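Floor and furniture check, Dernon hall, March
Checked by: Chia-hao Shek
Area: main floor, bedroom setup, laundry corner, work tables
Unit 17

1. Floor and walkways
Needs work. Black cables are lying across the concrete, one bundle coiled beside the footstool to the left of the bed. Coil is fine, but move it to the wall side. The footstool should be pushed in to the foot of the bed when it's not being used.

2. Bed and bedding
OK. Headboard is firm when pushed. Sheet was creased across the middle, no tears found. Keep chargers and power leads off the sheet. A phone left lit on bedding is a minor note, same as last time. 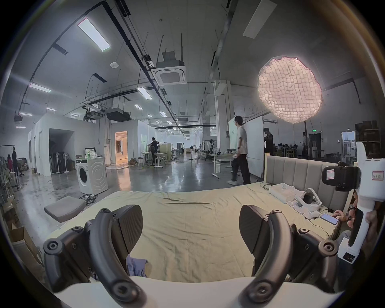
3. Washing machine
Partly OK. Door seal clean, feet level. Take the plastic bag and the chair off the top before running a cycle. Hose to be looked at again in 22 days.

4. Fans
OK for now. Guards are tight on all pedestal fans. The ones grouped by the partition doorway should be spread out so the doorway keeps its full width. Clearance there should be 832 mm.

5. Clothing and laundry handling
OK. Damp items go on the rack, not over the fans. Dark garments are to be folded before 5 p.m. so nothing is left hanging near the tables. Check collars and sleeves for pins.

6. Tables and boxes
Needs work. Lock the casters on the wheeled tables. Cardboard is stacked on the floor by the small laptop table and should go out with Sunday's recycling. Plastic sheeting gets folded and put away after use, as it's slippery on polished concrete.
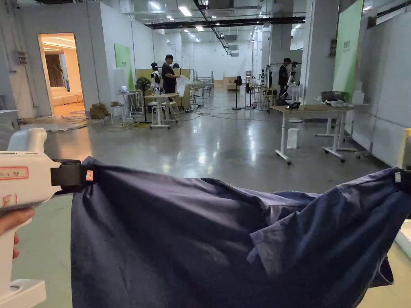 Comment from Rūta Venckus: I don't agree with leaving item 4 at OK. The fan leads cross the same path people use to carry laundry, and I caught my foot on one twice. Can we get cable covers before the next check?

Reply from Chia-hao Shek: Changed to Needs work. Covers are on order, tape down until then.

Recent checklists
Kitchen and small appliances
Ladders and step stools
Istent storage room
Exit signs and lighting

Last updated: March
Contact the Dernon office | © Dernon | Back to top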